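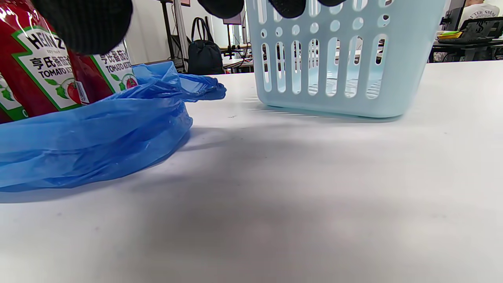

Snežana Mujić replied that she would leave the whole kitchen behind, sauces and oil and flour, and buy it new on the first evening.

Moving Out, Moving In > Long distance > What do you take from the kitchen and the small drawers?

pelin_k
Thank you Snežana, I was hoping somebody would tell me this, but my husband does not agree with you. We go from Zakik to Tallamov at the end of the month, 800 km, and we have a small truck with no cooling. He wants to take everything which is still closed. I want to take only the spices and the good knives. We already have 22 boxes and the kitchen is not started.

Snežana Mujić
A closed bottle is fine in a truck. My problem is more with weight. When I moved last time I paid for the weight, and later I understood that I had paid to transport vinegar. It was cheap vinegar also.

oldhallway
I disagree with the general rule. If you buy all of it again in one day, it is a big bill. Oil, rice, salt, sugar, coffee, mustard, ketchup, dish soap, foil. I wrote mine down after the move and it was 298 in one receipt, and I had not bought any meat. For a family with a tight month this is not a small thing. Take the closed ones, and put them standing up in a box with high walls.

pelin_k
298 is more than I expected. I did not think about foil and soap.

marten77
Both of you are right, it depends on who carries. With a company you pay by volume or by weight, so leave it. With your own truck the space is already paid. I used Drurnico for a shorter trip and they refused opened liquids, it was written in the contract on the second page. Closed ones they accepted, but only if I signed that a leak is my responsibility.

Snežana Mujić
This I did not know. Then at least screw off the cap, put a piece of plastic wrap over the opening, and screw it on again. It works also for shampoo.

oldhallway
For an opened bottle, yes. Please do not do it with a bottle that is still sealed under the cap!

Snežana Mujić
Of course, I meant the opened ones. I should have written it more clearly.

dorfkind
Can I ask for the other half of the title, the small drawers? In my home this is the real catastrophe. Cables, batteries, chargers, a key for a bicycle I sold. I have started three times and every time I end up sitting on the floor reading old instruction booklets.

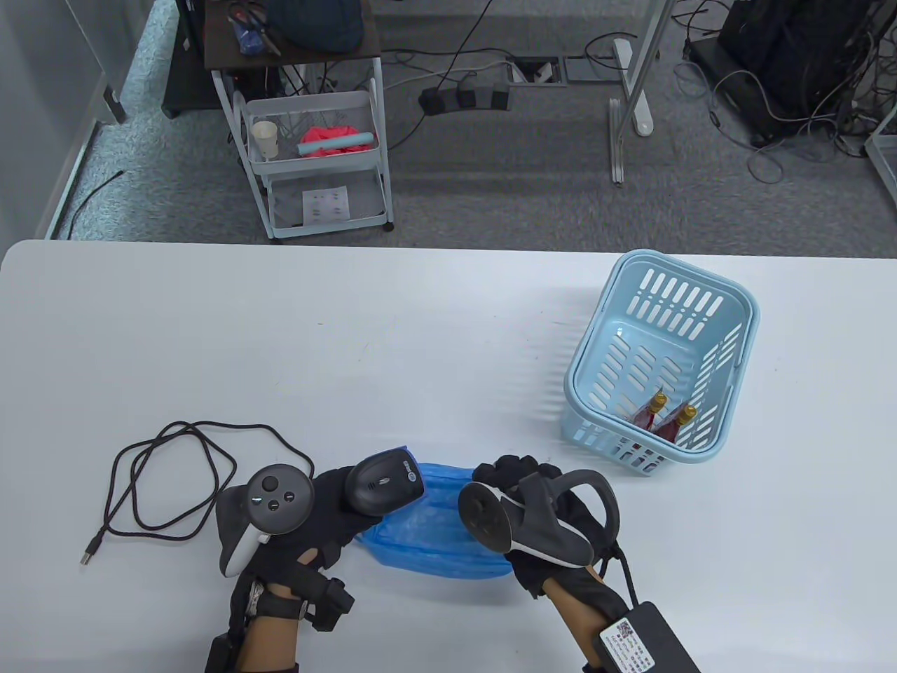
3 min read · Pinned from the forum guide, last edited 11 August 2026

Small electronics and cables before a long move

Do this part early, when you still have patience. Put every device next to its own cable and its own charger, and tie them together with a rubber band. If a cable has no device after one evening, it most probably never will have one.

Take out the batteries from everything which will stay in a box longer than a few weeks. Old batteries can leak, and then the contacts become green and the thing is finished. Keep the loose batteries in their package, or put tape over the ends. Do not put them together with coins or keys.

Things with a lens or a glass surface go in a soft cloth first, an old T-shirt is good enough. Plastic bags are useful to keep sets together, but they protect against nothing except dust.

Write on the box what is inside, and not only the room. "Bedroom" tells you nothing when you look for the phone charger at midnight.

Replies to the guide

dorfkind
The rubber band is a good idea, thank you. But I do not agree about the one evening. I threw away a cable in January and in the same month I found what it belonged to, an old scanner. I had to order a new one.

marten77
And how often have you used the scanner since?

dorfkind
Not one time. But still.

pelin_k
I bought the Pirihi boxes with the divider inside, for the small drawers. They are a bit too low for a hair dryer but for the rest they are very good. I would not pay for them again if I had time to cut cardboard myself.

oldhallway
Cardboard from a wine shop, free, already with dividers. Ask in the morning, before they fold it.

Snežana Mujić
Wine boxes are also good for the bottles from the kitchen, if your husband wins.

pelin_k
He has won the half. We take what is closed and we give the opened things to the neighbor downstairs, who has students living with her and they eat everything. The flour stays here. I have a budget of 50 for the first shopping in Tallamov and we will see how far it goes.

oldhallway
Put salt and coffee on top of the first box. And a can opener.

marten77
Also toilet paper, but not in the truck. In the car with you.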